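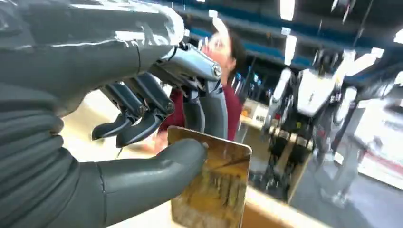 Clallov Instruments - Frequently Asked Questions: Calibration, Repair and Return Service

The answers on this page apply to flow meters, level switches and temperature transmitters purchased directly from Clallov or through an authorized distributor. Customers with a service contract should read this page together with the contract. Where the two differ, the contract applies.

Calibration

How often should a flow meter be recalibrated?

Clallov recommends a 12-month interval for turbine and paddlewheel meters and a 24-month interval for magnetic meters. Your own quality program may call for a shorter interval. Meters used in slurry service, or in lines that are started and stopped many times a day, should be checked more often until a record of drift has been built up. Once three successive calibrations show drift within half of the stated tolerance, many customers choose to lengthen the interval.

What is the difference between standard and extended calibration?

Standard calibration covers 3 points across the range of the instrument. Extended calibration covers 10 points and includes a repeatability test at each one. Both are supplied with a certificate showing as-found and as-left readings. If you need as-found readings only, state this on the return form, and no adjustment will be made.

Can Clallov calibrate instruments made by other companies?

Yes, in most cases. The laboratory accepts Lanen and Fodel turbine meters in line sizes from 1/2 inch to 4 inches. Joo temperature transmitters are accepted for calibration but not for repair. Please contact the Service Department before shipping any other make.

Does the certificate show a due date?

A due date is printed only when the customer asks for one. The laboratory does not set intervals on the customer's behalf.

May our inspector witness the calibration?

Witnessed calibration is available at the main laboratory by appointment. Please allow 15 working days to arrange a visit. Visitors must wear closed-toe shoes, and safety glasses are provided at the front desk. A witness fee applies to each instrument.
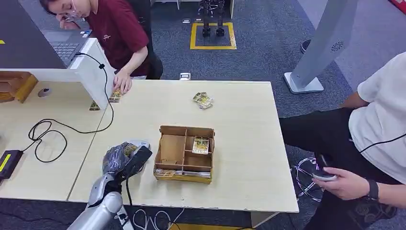
Returning an Instrument

Do I need a return number?

Yes. Every shipment must carry a Return Authorization number on the outside of the carton. Numbers are issued by the Service Department, normally by the end of the next working day, and stay valid for 49 days. Cartons that arrive without a number are held in receiving and are not opened until the sender has been identified.

One number may cover several instruments, provided that all of them are listed on the return form by model and serial number. Instruments that are not on the form will be returned at the customer's expense.

How should the instrument be packed?

Drain the instrument and cap both process connections. Wrap it separately and leave at least 2 inches of padding on all sides. Turbine rotors shipped outside the meter body should be placed in a rigid tube. Do not send mounting brackets, mating flanges or power supplies unless the Service Department has asked for them.

What is the decontamination statement?

It is the second page of the return form. It lists every fluid that has been in contact with the instrument and the method used to clean it. The statement must be signed by a person responsible for safety at your site. It is required even where the only fluid was water. Instruments used in radioactive or biological service cannot be accepted.

Who pays for shipping?

The customer pays inbound shipping on all returns. Clallov pays ground shipping back to the customer on warranty repairs. For all other work, return shipping is added to the invoice or charged to the customer's own carrier account - please write the account number on the form if you prefer the second option.

Repair

How long does a repair take?

Evaluation is completed within five working days of receipt. Once a quotation has been approved, most repairs are finished in a further 10 working days. Level switches with a special stem length take longer, as the stem is made to order. Expedited service is offered for turbine meters up to 2 inches in line size and for all panel-mounted displays.

Is there an evaluation charge?

There is a flat charge for evaluation, which is credited in full against the cost of the repair. If you decline the quotation, the charge stands and the instrument is returned in the condition in which it was found, or scrapped on your written instruction. A quotation that receives no reply within 60 days is treated as declined.

Will my settings be kept?

Technicians record the K-factor, output scaling and alarm points of every transmitter on arrival and restore them where the electronics allow. When a main board is replaced, totalizer values are lost.

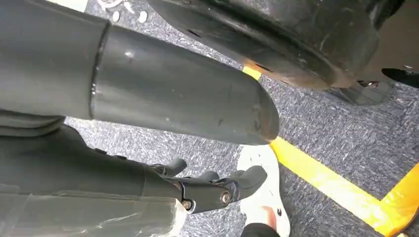
Customers who need a continuous total for billing or reporting should note the reading before the instrument is taken out of the line. The technician's record of settings is included with the service report, and a copy can be sent by email on request.

Are older models still supported?

The Series 2055 paddlewheel meter is no longer made, but it continues to be serviced. Rotors, shafts and O-rings for this series are in stock. The original analog display can no longer be obtained, and a digital display with the same panel cutout is offered in its place. The replacement requires a 24 VDC supply and will not run on the 115 VAC wiring used by the original.

For other discontinued models, give the full model code from the nameplate. If the nameplate cannot be read, the serial number stamped on the body is usually enough.

Warranty

How long is the warranty?

New instruments are covered for two years from the date of shipment. Repairs are covered for 90 days, limited to the parts replaced and the labor involved. Calibration is not a warranty item, and drift within the published tolerance is not a defect.

Is the warranty affected if I change the rotor myself?

No, provided that a genuine rotor kit was used and the instructions in the kit were followed. Opening the electronics housing of a sealed transmitter does end the warranty on that transmitter.

Contacting the Service Department

Requests for return numbers should be made through the form on the Service page. Questions about an open repair should quote the return number in the subject line. Telephone support is available from 8:00 a.m. to 4:30 p.m. Central Time.

Contract customers and distributors may write to Khrystyna Romaniuk, Service Coordinator, on matters of scheduling and group shipments. The current price list for calibration took effect in September and replaces all earlier lists.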